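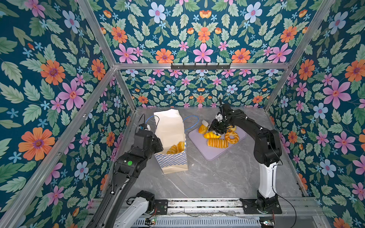

3.2 Ground color and motif size

The order books from the Jostdale mill list each paper by ground color first and by motif second. This is how the shops asked for them. A customer in Pallstead who wanted flowers was shown the pale grounds before anything else, and the dark ones were kept at the back of the sample book. Byung-chul Noh reads this as a sign that dark papers sold badly. We think the order of the book is weak evidence. Sample books were rebound often, and the two that survive from Pallstead do not agree with each other.

The sales ledger gives a clearer picture. In 1953 the mill sold 72 patterns, and about a third of them had a green, blue or brown ground. Most of these were small sprigs. Large flowers on a dark ground wasted more paper at the seams, and paperhangers charged extra for matching them. Several letters from the Varkus shop complain about this charge, and one asks the mill to stop sending large repeats until the following April. 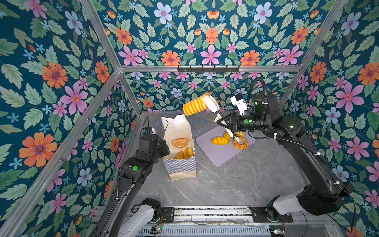 This page was last changed on October 10, 2019.

Figure 2. Floral paper with a dark teal ground. Orange, pink and pale blue flowers are set among green leaves, with small light-blue star flowers between them. The same pattern covers the side walls, the back wall and the upper panel.

Papers of the general type shown in Figure 2 raise a separate question, that of the ceiling. Hanging manuals of the period advise a plain paper overhead when the walls carry a large motif. The Lungu household accounts show that this advice was not always followed. Two bedrooms there were papered on the walls and the sloping ceiling with one pattern, bought in a single order. The accounts do not say who chose it. The number of rolls is high for rooms of that size, and we take the difference to be waste from matching the flowers where the wall met the slope.

Ground color also affected how long a paper stayed up. Tenants who wrote to the mill about fading nearly always had pale papers. Complaints about dark grounds were mostly about scuffs near doors, and these were patched from leftover rolls. The patching is dealt with in Section 3.3.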